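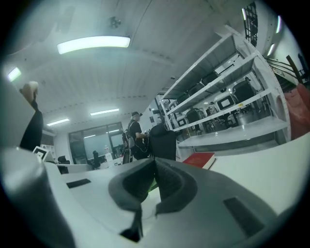 Anyone else had hand grippers brought in at work? What happens to our hours?

Posted by Godon_nights, 13 April 2023

Stock and returns, small place, 40 of us over two shifts. Since September a few people get pulled off the shelves each week to do the same jobs holding a gripper – pick up a book, put it down, pick it up again. The idea is an arm does the easy shelving later on. Management says no job losses. Fine, but my pick rate is still measured like I'm on the floor all day and it's dropped to 50 on gripper days. Got a note about it. Also my wrist is killing me by the end. Is this normal? Should I be asking for somthing in writing?

Imrie

Yes get it in writing. We went through this two years ago. What you want on paper:

Gripper hours logged under their own code, so they don't count against your rate. Ours was code 1308, took payroll one afternoon to set up.
A swap every 40 minutes. Wrist stuff creeps up on you, report it now even if it's minor.
What happens to the shelving people once the arm is running. Not "no job losses", the real roles and the pay for them.

At our place the arm ended up doing books and flat boxes. Anything odd shaped still came to us, so the work that's left is the heavier and fiddlier half. Nobody had adjusted the targets for that and it took months of complaining. Bring it up before, not after. I moved to checking what the arm gets wrong, slightly better money, more standing still. Some people hated it and left.

And ask them to take that note off your file.

Sosavley

just say no to it?? they cant make you

Colin Furnival

They probably can if your contract has "other duties" in it, most do. Read it first. Agree with Imrie on the separate code, we didn't have one and I was at 98 before and 50 something after, same as you. Supervisor fixed it once three of us went in together with our sheets. On the wrist – try the other hand for a bit, and ask if they have a lighter one. Ours did, it was sat in a cupboard the hole time.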